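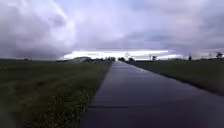
What does the Fastska club build?
Small self-driving ground rovers, designed, wired and coded by students at Fagundes High School.

FOR IMMEDIATE RELEASE

Fagundes students take rover to Sirik Outdoor Challenge

FLOLLEN - The Fastska robotics club at Fagundes High is headed to the Sirik Outdoor Challenge in April. First time for the school. 22 students on the roster this year, split into five crews: drive, power, code, sensors, pit.

The Sirik event is run outdoors. No remote controls once the start button is pushed. Rovers have to stay on the pavement, hold a line and stop on there own at the finish. Each team gets seven runs, best two count.

Club work this spring has been mostly steering. Telling pavement from grass in flat light, mainly. The crew rewrote the edge-finding code twice and swapped the front wheels for wider ones. Total spent on parts so far: $642, all of it from the fall bake sale and a parents' car wash.

"We want a clean finish before we want a fast one," the club said in a statment posted outside the shop.

Open practice is after school, 3:30 p.m., at the Flollen shop building. Families welcome. Closed-toe shoes please. Students in grades 9 to 11 who want in for next year can pick up a form at the front office.

Still needed: spare batteries, a pop-up canopy, rides for the pit crew.

Media contact: Fastska Club, care of the Fagundes High front office, Flollen

###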